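Eine Platte fürs halbe Leben

Wer bei Keir Dow in die Werkstatt kommt, fasst erst einmal an. Das geht offenbar allen so. Man steht vor einer Tischplatte, die am Vormittag den letzten Schliff bekommen hat, und die Hand liegt schon drauf, bevor man guten Tag gesagt hat. Dow kennt das und wartet ab. »Und jetzt mit dem Handrücken«, sagt er dann, »der ist ehrlicher.« Und tatsächlich, mit dem Handrücken spürt man die Fuge zwischen zwei Lamellen, die unter den Fingerspitzen gar nicht da war. Ganz fein, ein Hauch von einer Kante. Die muss noch weg!

Seit neun Jahren baut Dow Tischplatten, und zwar fast nur Tischplatten. Gestelle kauft er zu oder überlässt sie den Kunden, Schränke lehnt er freundlich ab. Seine Werkstatt heißt Lunard, sie liegt in einem Hinterhof hinter einer Druckerei, und wenn man durch das Tor geht, riecht es nach Leinöl und nach Kaffee, manchmal auch nach beidem aus derselben Ecke. An der Wand lehnen die Bohlen. Jede trägt mit Kreide ein Kürzel, das nur er lesen kann, und wenn man fragt, was es bedeutet, erzählt er eine halbe Stunde von Einschnitt, Trocknung und einem Händler, der ihm einmal eine ganze Fuhre mit Rissen angedreht hat.

Ich hatte mir vorgenommen, nur kurz zu bleiben. Es wurde ein ganzer Tag daraus, und ich habe danach zu Hause meinen eigenen Esstisch mit anderen Augen angesehen (er hat es nicht gut überstanden, aber dazu später).

Helles Holz ist gerade überall, in Küchen, in Büros, in Werkräumen, und doch sieht man ihm selten wirklich zu. Dabei passiert auf so einer Platte unglaublich viel. Die Maserung läuft in feinen Linien, mal dicht, mal weiter, und an jeder Fuge setzt sie neu an. Ein guter Tischler legt die Bretter vorher aus, dreht sie, tauscht sie, geht einmal um den Tisch und tauscht sie noch einmal. Dow macht das ohne Musik und ohne Gespräch, und wer ihn dabei stört, bekommt ein Brett in die Hand gedrückt zum Halten. Am Ende sollen die Übergänge so ruhig sein, dass man sie suchen muss. Ganz verschwinden sollen sie aber nicht. »Es sind ja Bretter«, sagt er. »Das darf man doch sehen.« 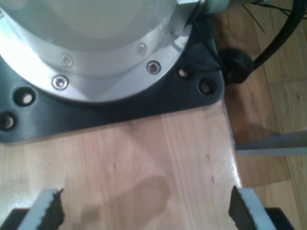
Ressort Wohnen & Werken

Über den Glanz kann man sich mit Dow herrlich streiten. Er selbst mag es matt, geölt, dreimal dünn und jedes Mal gründlich abgenommen. Viele seiner Kunden wollen es anders, und er gibt zu, dass eine glänzende Oberfläche bei hellem, honigfarbenem Holz etwas Wunderbares haben kann. Das Licht bleibt auf ihr liegen, besonders zum Rand hin, und das Holz wirkt eine Spur wärmer. Für einen Arbeitstisch, auf dem Metall steht und Kabel entlanglaufen, findet er das sogar reizvoll: unten das warme Holz, darauf etwas Dunkles, Schweres, Poliertes. Gegensätze, sagt er, tun einer Platte gut.

Überhaupt die Arbeitstische. Ich war wegen der Esstische gekommen und habe mich dann in die anderen verliebt. Nikolaidis, ein kleines Ingenieurbüro zwei Straßen weiter, hat im April bei Dow bestellt, und die Wunschliste war kurz: hell, eben, stabil, keine Angst vor Schrauben. Vor allem der letzte Punkt hat ihn beschäftigt. Eine schwere Montageplatte aus Metall drückt anders auf das Holz als ein Teller oder ein Ellenbogen. Sie sitzt immer an derselben Stelle, sie ist hart, und ihre Kanten sind gerade. Wer auf Holz etwas Schweres befestigt, rät Dow, sollte vorher über drei Dinge nachdenken. Wie dick ist die Platte wirklich? Wohin kann sie arbeiten, wenn im Winter geheizt wird? Und kommt man von unten noch an die Verschraubung heran, wenn man sie nachziehen will?

Die zweite Frage ist ihm die liebste. Massivholz wird breiter und schmaler, das ganze Jahr lang, und es lässt sich davon nicht abbringen. Zieht man eine starre Metallplatte quer zur Faser richtig fest, ohne dem Holz Spiel zu lassen, dann holt es sich den Platz irgendwo anders. Meistens mit einem Riss, meistens nachts. Dow hat so etwas einmal gehört, in der eigenen Werkstatt, und er macht das Geräusch gern nach. Es klingt nach einem trockenen Ast. Seitdem bohrt er Durchgangslöcher lieber etwas großzügiger und nimmt breite Unterlegscheiben.

Und runde Ecken! Bei Metall auf Holz ist er da unerbittlich. Eine spitze Ecke findet immer einen Weg in die Oberfläche, beim Aufsetzen, beim Verrücken, beim Putzen. Eine gerundete gleitet darüber, und man ärgert sich nie. Seine eigene Regel für Tischkanten leitet er daraus ab. Er bricht sie von Hand, mit einem Schleifklotz, den er Irko nennt und der so abgegriffen ist, dass man die Form seines Daumens darin erkennt. Warum Irko? Stand so auf der Kiste, sagt er.

Nach dem Mittagessen (Linsensuppe, im Stehen) durfte ich selbst ran. Ein Probestück, zwei Lamellen, eine Fuge. Dow gibt einem erst grobes Papier, dann mittleres, dann feines, und wenn man glaubt, fertig zu sein, wischt er mit einem feuchten Tuch darüber. Die Fasern stellen sich auf, und man fängt wieder an. Nach dem zweiten Durchgang war meine Fuge mit den Fingerspitzen nicht mehr zu spüren. Mit dem Handrücken leider schon.

Für die Pflege hat er eine Anleitung geschrieben, die er Closine getauft hat und jeder Platte beilegt, ein Blatt, beidseitig bedruckt. Vieles darin ist schlicht. Mit der Faser wischen. Wasser nicht stehen lassen. Nach frischem Öl 24 Stunden nichts abstellen, auch nicht die Vase, auch nicht kurz. Krümel und Späne, gerade von Metall, vor dem Wischen absaugen oder mit einem weichen Pinsel wegnehmen, sonst reibt man sie ein. Und wer eine glänzende Fläche hat, soll sie abends gegen das Licht ansehen, dann zeigt sie jeden Kratzer.

Das habe ich zu Hause getan. Mein Esstisch hat nahe am Fenster eine ganze Landschaft davon, dazu einen Ring von einem Topf, den ich bis dahin für einen Ast gehalten hatte. Das feine Schleifpapier liegt schon bereit.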